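Wutora Kitchen Demo – Presenter's Guide
Section 3: Open-Day Set-Up

Visitors watch a person do the task first, then the robot. Most prefer the person. Do not take it personally.

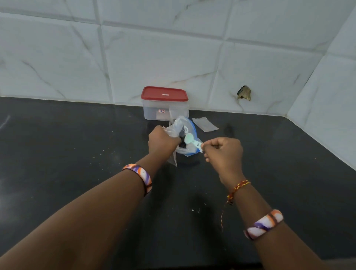 3.1 Before the doors open

1. Put the bag, the spoon and the red-lidded container on the black counter. The container goes back against the wall.
2. Wake the Prindari arm from the Plilar console and wait for the green light. Coffee may be fetched during this step.
3. Load the "Spoon and Bag" routine. It has 27 moves and runs for 115 seconds, which feels longer with a school group watching.

Note: Crumbs on a black counter show up from the back row. Wipe down between runs.

3.2 Running the demonstration

4. Have the human demonstrator go first, both hands on the bag, at normal speed. Hanyu Dai has been asked to stop showing off.
5. Start the arm. Keep talking.
6. If the gripper misses the spoon handle, allow 3 tries, then press Hold and take questions.

CAUTION: Clear bags confuse the depth sensor. The arm may reach for a bag that is somewhere else – keep visitors behind the yellow line.

CAUTION: Do not let anyone shake hands with the gripper. It does not know when to let go.

Report faults to Jiahui Gu at the Yao desk.

Revised June 18, 2018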